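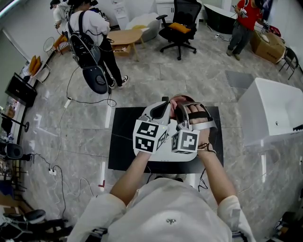

Attachment 1. Room 18, office chair with yellow cushion in the middle of the floor, coffee table and armchair to its left

Home | My Tickets | Buildings | Knowledge Base | Log out

Print this ticket | E-mail this ticket

Ticket: Office chair sinks and rolls, Room 18
Site: Hollodham, ground floor
Opened: Thursday, October 29, 2020
Opened by: Geert De Graaf
Category: Furniture and floors
Status: Closed, one item moved to a new ticket

Problem as reported

The black office chair in Room 18 goes down by itself when someone sits in it. It takes a few minutes to reach the bottom. Pulling the lever brings it back up and then it starts again. It also rolls toward the bathtub side of the room if you get up quickly. Someone put the yellow cushion on the seat to make up for the height. The cushion helps but it slides.

I would like the chair fixed or swapped. The white armchair is too low to work from, and the folding chair at the back is all right for an hour at most.

Update 1, support desk

Please check three things before we send anyone.
1. Is the height lever moving freely, or does it stay partly up after you let go?
2. Is there a label under the seat? We need the maker and the weight limit.
3. Does the chair roll when it is empty?

Update 2, Geert De Graaf

Lever stays slightly up. If I push it down with a finger the chair still sinks, only slower. Label says Cunduseo, limit 300 lb. It does not roll when it is empty. I put it by the coffee table, left it for lunch, and it was in the same place when I came back.

I took the cushion off to look underneath. The seat cover is fine.

Update 3, support desk

Sounds like the gas lift. The lever can be cleaned but that won't stop the sinking. For the rolling, please turn the chair over and look at the casters. The floor in there is smooth and the chair came from a carpeted office, so it may have hard casters made for carpet.

Update 4, Geert De Graaf

Turned it over. All five casters are hard plastic. Two had hair and thread wound around the axle, and one of those did not turn at all. I cut the thread out with scissors. Rolls straight now, but faster than before.

The marble pattern makes it hard to see scratches. I found some fine lines near the coffee table by shining a phone light low along the floor. They don't catch a fingernail.

Update 5, support desk

Parts ordered: one gas lift, one set of soft casters. Until they come, please use the chair at its lowest setting. Baert looked after the floor last time and can polish out fine lines, but their minimum charge is $200, so we will hold that until there is more work for them.

Update 6, technician

Visited Room 18. Old casters pulled out by hand, new ones pushed in. Old gas lift was stuck in the base and needed a pipe wrench and a few taps with a mallet. New lift fitted. Cleaned the lever pivot and put one drop of oil on it. Sat in the chair for 18 minutes with the seat all the way up and it did not drop.

Moved the coffee table to sweep under it and put it back, small box included. Checked the rating on the power strip while I was there. It is 2000 watts and the charger for the Asus laptop is nowhere near that. I would still keep the chair off the cords.

Update 7, Geert De Graaf

Chair stays up. The soft casters are much quieter. With the seat at the right height we don't need the cushion, but people like it, so it is staying. Could it get ties or a non-slip backing?

Update 8, support desk

Cushion ties are not a repair item. You can order a square of non-slip liner from the supply list and cut it to size. Floor lines moved to a new ticket under Baert. Closing this one.

Back to My Tickets | Print this ticket | E-mail this ticket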